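Course handout: Observational drawing, unit 2
Barros Evening Studio, June session
Instructor: Daiane Frota

## Soft things and hard things on one table

Last unit we drew boxes and bottles by themselves. For this one you work from a small still life that mixes a soft object with hard ones. The hard objects have edges you can check with a pencil held at arm's length. A stuffed toy has a surface that gives, and fuzz along its outline, so the edge you draw is partly a decision.

Materials:

- 2 sheets of smooth paper per drawing
- HB and 4B pencils
- kneaded eraser
- a scrap of gray card for testing tone

Each drawing gets 40 minutes. Adi Ong will call time at the halfway point. Stop there and stand back from the board, even if you are in the middle of something.

### Arranging the objects

Keep the group small. A mug, a plate and one plush toy will fill the session. Put them on a light, plain surface so the shadows are easy to read, and turn the mug so its handle shows from your seat. Try the toy in more than one place before you settle.

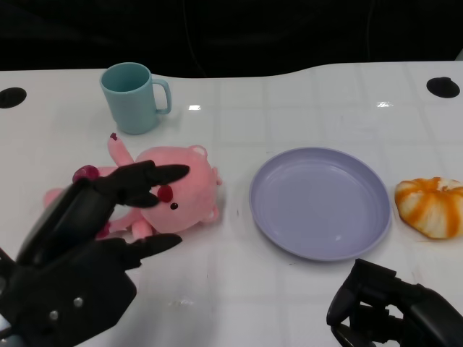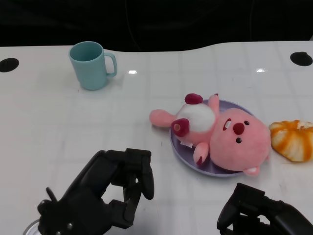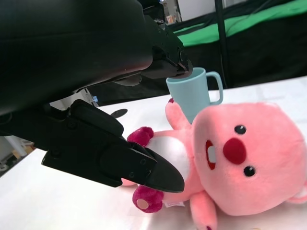
Once you have chosen an arrangement, leave it alone. Moving an object after the first ten minutes costs more than it gains, and the people across from you are drawing it too.

### Order of work

1. Mark the highest, lowest and widest points of the whole group.
2. Draw the opening of the mug as an ellipse before you draw its sides. Check that the ellipse at the base is slightly rounder than the one at the rim.
3. Block in the head of the toy as one round shape. Leave off the ears and face.
4. Place the eyes by lining them up against something hard, such as the mug handle or the plate rim. On a tilted head they will not sit level.
5. Put in the cast shadows, then the darker inside of the mug.
6. Draw the fuzz last, and only where the edge turns away from the light.

A common fault in the last group was drawing the plate as a full circle. From a seated position it is an ellipse, and if the toy covers most of it you still need to sketch the hidden part lightly so the two visible ends join up.

A glossy table will give small white glints. Leave the paper bare for those. If you shade over one, lift it out with the corner of the eraser.

### For next time

Read pages 16 and 17 of the Prenetti packet, on ellipses. Make one more drawing at home with a cup and anything made of cloth. Uyên Phan has spare copies of the packet at the front desk.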